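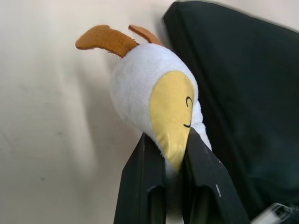

Plush toy held low down, across the edge of the yellow face patch.

Feb 5, 2019. Notebook, cell 2, equipment planning for the next budget round.

Gavin wants the request in one page, so these are my working notes before I cut them down. Present kit: two arms with parallel grippers over the wooden table, a camera at the wrist and one up at head height. Nothing here is a complaint about the arms. The money question is fingers, cables and the table.

Fingers first. The black ones are fine on plush and other soft things. On flat items the tips need clearance under the edge and we don't always get it. Erix quoted 43 pounds a pair for a thinner tip with the same bolt pattern. Sorcha would like six pairs. I'd put down two pairs now and the rest after we have worn one set out, as the December set was bought in bulk and half of it is still in the drawer.

Test objects. Luuk's list is the current one: laptop sleeve, two phone boxes, umbrella, pencil case, pink cup, plush. The sleeve is the awkward one. It takes up a lot of table and small items end up behind it, so either we buy a smaller sleeve or a deeper table. A smaller sleeve is cheaper. Keep the zipped pocket though, Luuk needs the zip pulls.
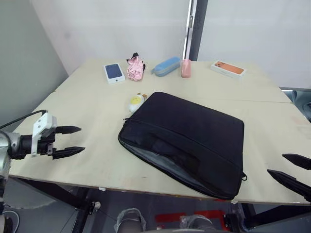

Mounting and cabling

The present upright stays in the plan. It is scuffed and has a couple of dents but Jeanie put a straight edge on it and is happy. Budget line is for brackets only. Welari can supply them to our drawing, lead time 17 working days, carriage extra. Akanda were cheaper but want a minimum order we would never use up.

Cable dressing at the arm joints: at the moment the run is looped round the outside of the housing and I want enough spare length for full travel at the shoulder. Ask Eleni for the minimum bend radius before ordering 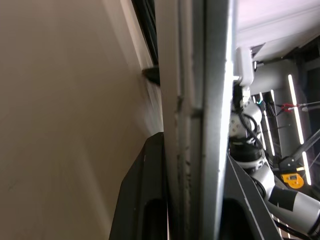
and get the figure in writing, as the last lot of cable came in stiffer than the sheet said. Clips and sleeving can go under consumables, so they don't need a quote.

Lighting: no spend. The LED strips are adequate for the wrist cameras at present exposure.

Still open:
- who pays carriage if the Rudarcombe site orders on the same form
- spare wrist camera, one or two (I say one)
- price for a deeper table top, for comparison

Draft to Gavin once Welari confirm.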